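The man who wants you to stop decluttering

He has been clearing other people's houses in and near Brudport for long enough to have opinions, and he agreed to talk on condition that I left his name out. His customers, he says, would recognise themselves. We met at a café in Drurby at half past ten in the morning, and he had already emptied a garage.

I should say that I went in doubtful. The decluttering trade has a way of selling people their own cupboards back to them, and Ominum, the firm he used to work for, charged £127 for a first visit at which nothing left the house. I asked him what that bought.

"A chat and a chart," he said. "You got a chart with four colours. I've seen that chart in the bottom of a lot of drawers."

He left Ominum over the chart, or so he tells it. His own method is to keep the front door open and start with whatever is nearest to it. He does not ask if an object makes anyone happy. "Nobody is happy about a potato masher. You still want one."

That is a good line, and I suspect I was not the first to hear it. When I asked for evidence that his way works any better, he went a little vague. He told me that of 91 households he has gone back to, most were "still in decent shape". I asked what decent shape meant. He said you could tell from the hall.

On small things he was more convincing. Big furniture is easy, in his view, because people argue about it once and then it goes. The trouble comes from boxes of bits: spare brushes, gloves, half-used packets, the tin that might come in handy.

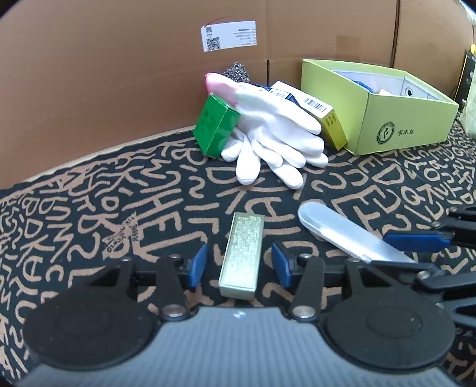

Gloves, a metal scrubber and assorted boxes on a patterned carpet.

"Everyone tips it all out on the floor because they saw it done on television," he said. "Then it's teatime and you can't get to the settee. So it all goes back in, in a worse order."

His rule is one box at a time, with the lid of the next one kept shut. I pointed out that this was more or less what my grandmother did, free of charge. He agreed, and said he would have hired her.

We disagreed about storage. He thinks plastic tubs are the worst thing to happen to the British home, and he blames the retail park at Vaughan, where he once counted 35 kinds on sale. I have nine of them and they seem to me to be doing no harm. "What's in the bottom one?" he asked. I said camping things. I have since looked, and it was curtains.

He is less sure-footed on history. He claimed that ordinary people in 1776 owned so little that they could carry it all in a handcart, and that they slept better for it. I asked where he had read this. He thought it was a programme. I doubt the sleep was up to much, and plenty of those people would have been glad of a second blanket.

What about the money? He charges by the half day and won't put a figure in print, which I found irritating in someone so free with Ominum's prices. He also sells some of what he takes away. He says customers are told and can have the proceeds if they ask. How many ask? "Not many." I put it to him that they might if it were written down somewhere. He said he would think about that, and ordered another tea.

He plans to start evening talks in September, at £5 a head, in the room over the old bank in Drurby. There will be no slides. I asked if there would be a chart, and he said there might be a small one.

Last updated: 4.15 pm

Recent in Home and Garden
Is your loft ladder older than you are?
The Vaughan retail park car park, again
Five paints that claim to cover in one coat
Why we gave up on the compost bin

Comments (4)

tealeaf_drurby
Had the Ominum visit. Still have the chart. It's a nice chart to be fair.

Northgate Nan
He did my sister's back bedroom and was very polite, but I would like to know what happened to the lamp.

plainpaper
So he's against charging people for a chat and he's going to charge people for a chat?

R in Brudport
Nothing wrong with tubs if you label them. Mine are all labelled "misc".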